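Solène Arnaud has run the night ferry desk at Tolport for 32 years, and in January she hands over the keys. She started when tickets were still torn from a roll and the boat to Kedton left whenever the captain had finished his coffee.

"It was a quiet job then," she says. "You sold the ticket, you swept the floor, you watched the lights go out across the water."

The crossing carried 2798 foot passengers in her first winter. Last winter it carried 3215. She knows both numbers because she wrote them in the desk ledger herself, and she still has the older ledger at home.

Arnaud grew up in Greltbridge, an hour inland, and had never worked near the sea. Her aunt saw the job on a card in the post office window. The interview was short. The manager, a man named Jang, asked whether she minded being alone and whether she could add.

"I said I could add," she says. "I didn't answer the other part."

Most of her passengers are people who work on the other side. Nurses take the late boat out and the bakery staff come back on the early one. She knows many of them by the bags they carry. A few have been crossing for as long as she has been at the desk.

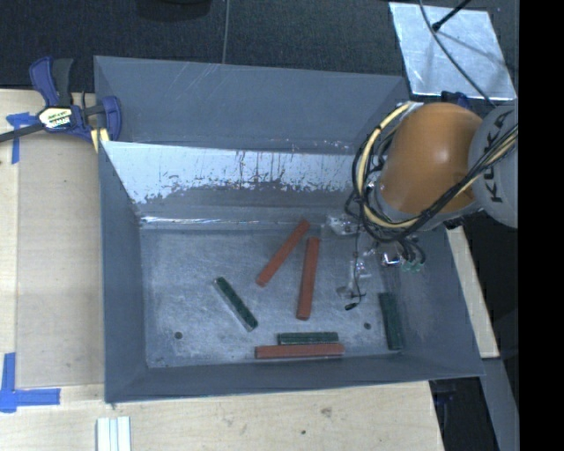
What happens when the boat can't sail?

"People sit down and wait, mostly. I make tea and I call the hospital for the ones on shift, so they don't have to stand in line for the phone. The longest we ever waited was until noon the next day."

She had nearly 100 people in the waiting room that night – the heating failed at two, and she opened the office so the families with small children could use the electric heater. A woman left a box of oranges on the counter a week later with no note.

The new system will sell tickets by phone, and the desk will close at ten. Arnaud says she understands the reason for it. The ledger will go too.

"I asked if I could finish the page," she says. "They said that was fine."

She plans to stay in Tolport. She has a small garden behind the house and wants to put in beans this spring. She has also bought a ticket for the late boat, for the first week after she stops. In all her time at the desk she has made the night crossing twice.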